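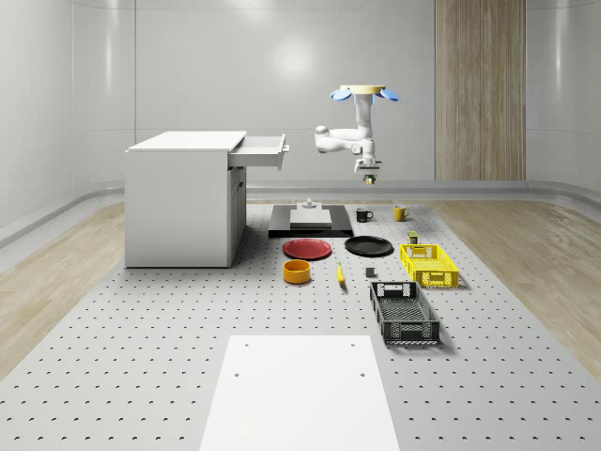 # Monar tabletop set: gripper comparison in simulation

Last updated: Aug 5, 2020

Monar is a set of simulated pick-and-place episodes made to compare two gripper models on the same ceiling-mounted arm. Ivan Polishchuk built the environment and ran the episodes. Afia Amegashie wrote the success checker and most of the complaints below.

Read the limits before the numbers. We have seen simulated gripper rankings quoted as if somebody had bolted the hardware on and tried it, and we would like this one not to join them.

## What is in it

- 2,740 episodes in total
- 1,547 with the parallel-jaw gripper (`pj`)
- 1,037 with the three-finger gripper (`tf`)
- the remainder threw a solver error partway through and are kept under `failed_solver/`, unlabeled

The split is uneven. The `tf` model was slower to simulate and we ran out of machine time in February. Don't compare raw success counts between the two.

## Scene

The arm hangs over a perforated table, which keeps the base out of the way but makes reaching down into the crates awkward at some wrist angles. Props include mugs, plates, a bowl, a banana, a can, a small cube, and two crates, one yellow and one black. A white cabinet with a drawer stands at the left. The peg fixture on the black base plate is for the placement task only.

Starting positions are jittered, and the objects begin spaced apart. Clutter is therefore not tested at all, and clutter is where we would expect the wider `tf` hand to suffer most.

## Tasks

1. `mug_to_crate`: pick up the named mug and release it inside the yellow crate.
2. `banana_to_plate`: put the banana on the red or the black plate, as given in the task string.
3. `cube_to_bowl`: drop the cube in the orange bowl.
4. `drawer_close`: push the cabinet drawer shut.
5. `peg_place`: set a ring over the peg. The ring spawns only for this task.

`drawer_close` tells you almost nothing about a gripper. Any closed fist can do it. It stayed in because the Brardale group asked for it, and it is left out of our own summary table.

## Controller

Both grippers use the Sulemana controller with the same gains. That sounded fair when we planned the runs. Ivan had tuned those gains over several weeks with the parallel jaw attached, and the three-finger model got them secondhand. Part of any gap between the two is probably tuning, and we can't say how large a part.

Finger friction is one fixed value for every object. The banana is a rigid body with the same surface as the mugs. If your question involves soft or slippery things, use other data.

## How success is scored

The checker looks at the object's final pose and whether the fingers have opened. It does not look at how the object got there. Afia went through 104 episodes marked as successes by hand and found throws, drags along the tabletop, and one plate that carried the banana with it across the table. These are still labeled `success: true`. A second field, `clean`, exists for the episodes she reviewed and is null everywhere else.

## Files

 episodes/pj/
 episodes/tf/
 failed_solver/
 labels.csv
 scene_config.yaml

Each episode folder holds joint states, gripper width, object poses, and rendered frames. Contact forces are logged but we don't trust them. They spike at first touch in a way that looks like the solver talking to itself. Gripper width for `tf` is the mean of three finger distances and can't be compared directly with the `pj` column of the same name.

## Please don't use it for

- deciding which gripper to buy
- claims about grip force or wear
- camera comparisons (there is one fixed view and the lighting never changes)

It is fair use for checking a data loader, testing a success classifier, or getting a first look at reach problems with an overhead mount.

## Open issues

- The can sometimes spawns touching a crate wall. Affected episodes are not flagged.
- Porosow reported a timestamp drift in long `tf` episodes. We reproduced it and have no fix.
- `scene_config.yaml` lists an old crate height. The pose files are right.
- A rerun with separately tuned gains has been discussed. Nothing is scheduled.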